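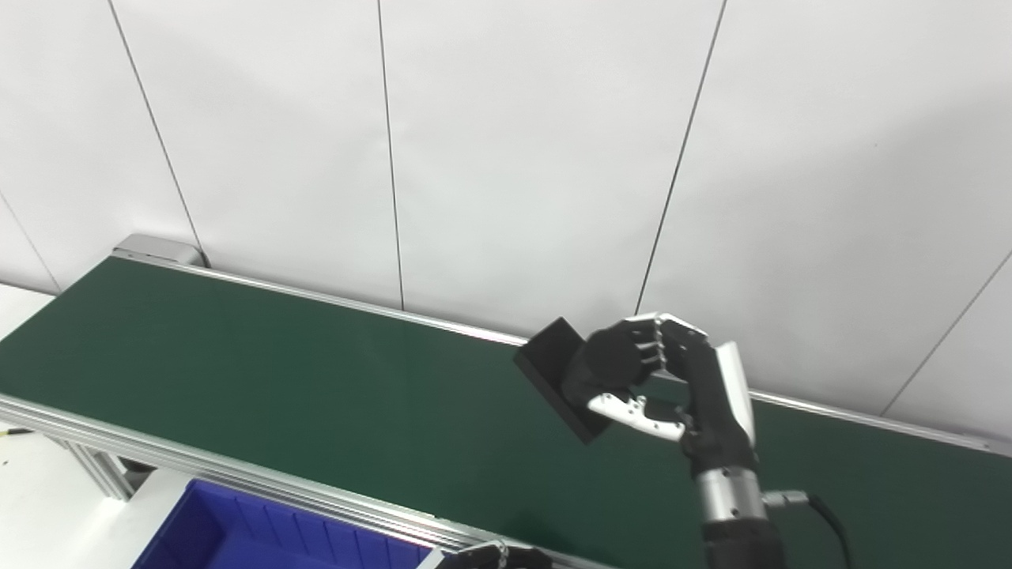 **How many signatures does an independent candidate need for the Namard town council?**

An independent candidate needs 103 valid signatures from voters registered in the ward. Party candidates are nominated by their party and file no petition.

I intend to run in the Teixeira ward and have two further concerns. May a person who signed another candidate's petition also sign mine? And what happens if a signature is struck after the deadline?

## Answer 1 (accepted)

Under the Namard election rules, a voter may sign one petition per seat. If the same name appears on two petitions for the same seat, the earlier dated signature stands and the later one is struck. Each signer must therefore write the date by hand next to the signature.

Petitions are due at the town clerk's office by 7th October. The clerk reviews them in the order received. A candidate whose petition falls short is notified in writing and has 48 hours to submit additional signatures — but only if the original petition was filed on time.

Candidates in the Teixeira ward should also note that the boundary with Arnance moved in August. Residents of the streets that were transferred now vote in Arnance and may not sign for a Teixeira seat.

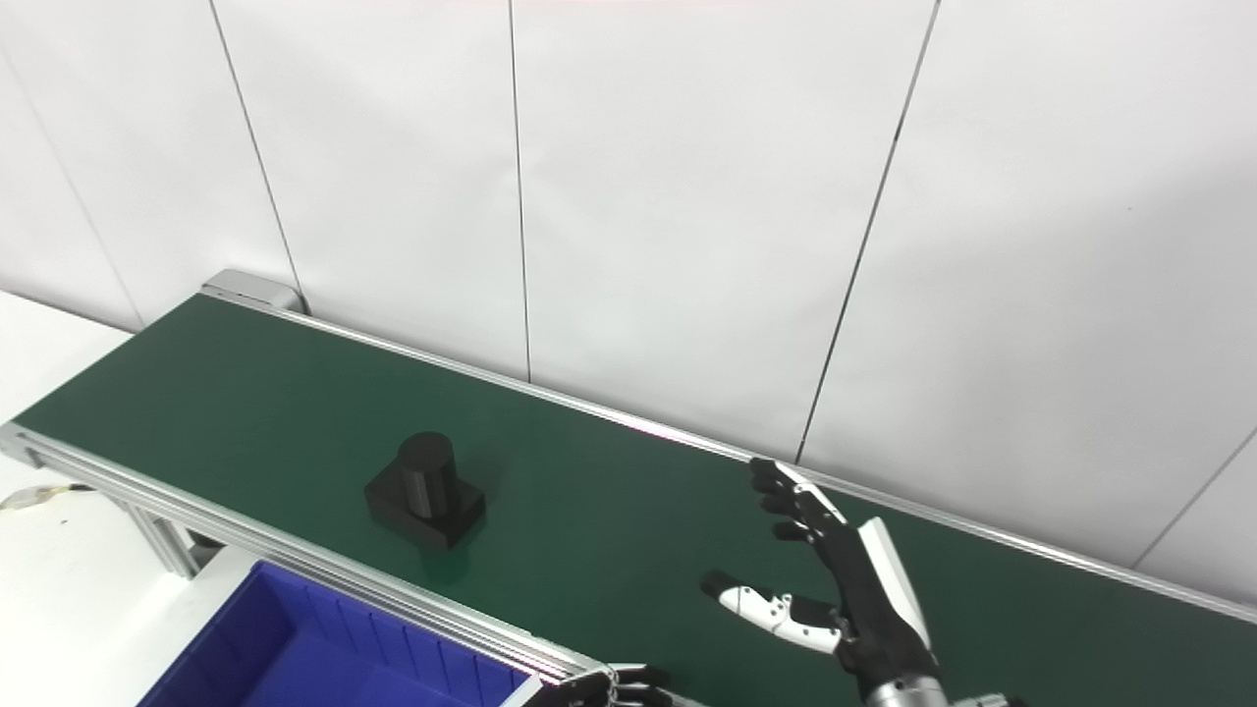

## Answer 2

File more than the minimum. At the last election I submitted 385 names for an at-large seat and a good number were rejected, mostly for old addresses. The clerk does not call signers to check.

The voter list for the ward may be purchased at the counter. Ours had 552 entries and was several months out of date.

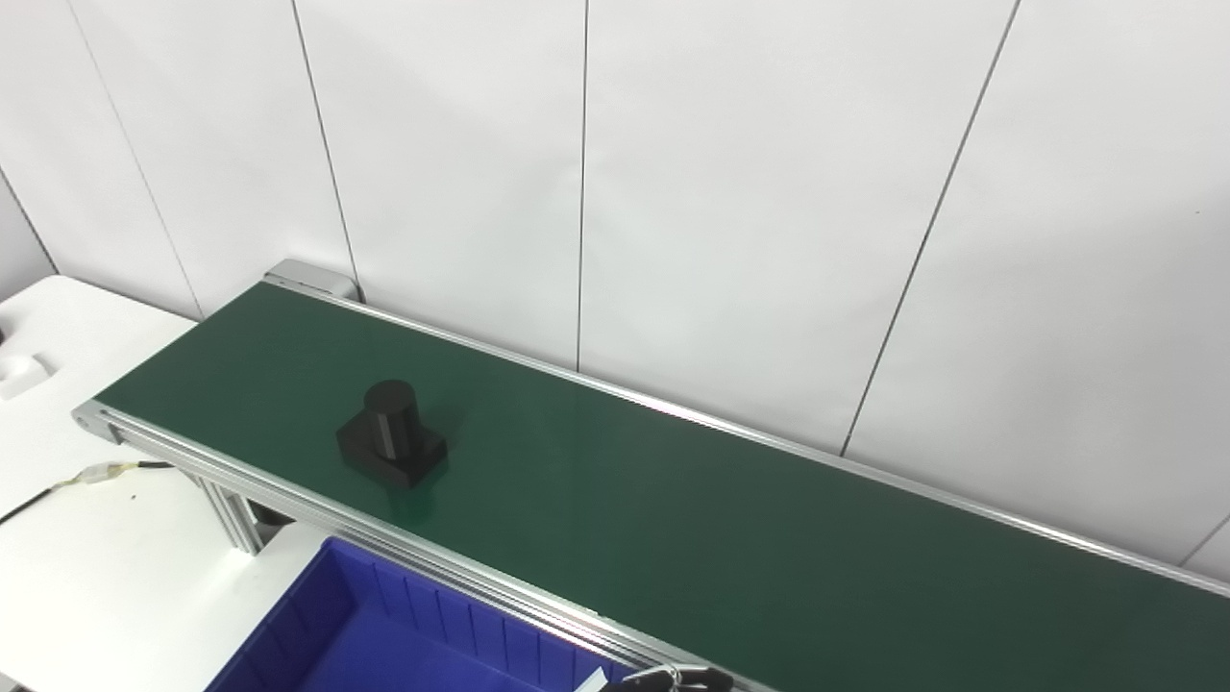

It is also advisable to keep a copy of every page, with the circulator's statement attached. The clerk retains the originals.

## Answer 3

In Nalus it is a filing fee and no petition. I am not certain about Namard.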